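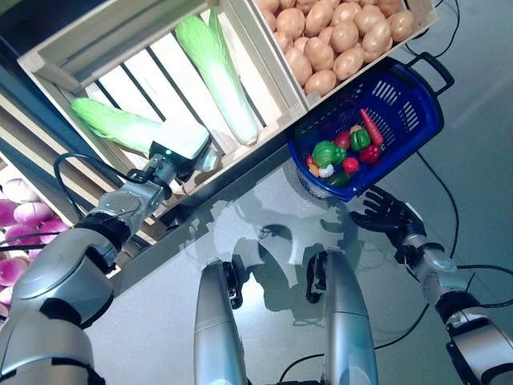
3 min read

Estlow bench notebook
Sep 9, 2025
Task: produce sorting, crates to basket

Still on the grocery chore. The question for this month is whether the two-arm setup can put together a small vegetable order without a person stepping in, and if it can't, which part of the job stops it. Crates for cabbage, potatoes and onions, blue basket for the order. Gripper on the left arm, five-fingered hand on the right. I left the grip settings where they were on the last run sheet.

Cabbage first. It's the worst item we have for the parallel gripper. Napa is long, and the stem end is the only part I trust it to hold. Coming down over the white end with the jaws lined up across the stem is the approach I want. If it comes in farther up, the leaf end swings, and then the wrist has to correct for a load that hangs off to one side. The slatted crate makes it worse. The sides are high enough that the arm has to come in over an edge, and the cable at the wrist hangs over the front of the crate while it works. Need to tie that cable back closer to the wrist. I wrote the same thing in February and it didn't get done.

The planner also wants to treat the crate as a solid box. Gaps between slats come back as noise in the depth data and it pads the walls to be safe, so we lose room inside that we can't spare. Hovar had a fix for this on their bin setup, something about fitting flat planes to the boards and throwing out the rest. Look that up before changing anything here.

Potatoes are a different problem. One potato is easy. A full crate of them packed together is hard, as there's no clear space for two jaws to go down on either side of the one you want. I'd like to try the hand on these and roll one up against the fingers. Not set up for that yet.

Basket. The peppers, carrot, broccoli, tomato and so on in there are toys, and nothing we get from them says much about real produce. They're good for placing practice and for checking that the labels come out right. The cucumber lies along the bottom of the basket and the garlic is small, so both are useful for testing what happens when you ask for an item by name in a mixed pile. Label set is the Prollotura list, 1,467 entries, far more than we need. Cut it down to what is on the table. There are 2 entries for cabbage and I don't know which one the picker reads.

The table top is shiny and the arms throw a dark shadow across the middle of it. I want the shadow masked out before the next round. Matte sheet on the table would be the cheap way.

Where I think this stands as a chore: a person would fill this order while talking on the phone. The machine can be set up to do each piece of it, one item type at a time, with somebody tuning. I wouldn't put it in a kitchen or a store back room. Sultana asked for a yes or no and for now I'm writing no, with the cabbage grip and the packed potatoes as the two open items.

To do:
- tie back left wrist cable
- plane fit for slatted crates, see Hovar notes
- trim label list, sort out the double cabbage entry
- matte sheet, 72 inches will cover the long side
- hand approach for potatoes, slow speed only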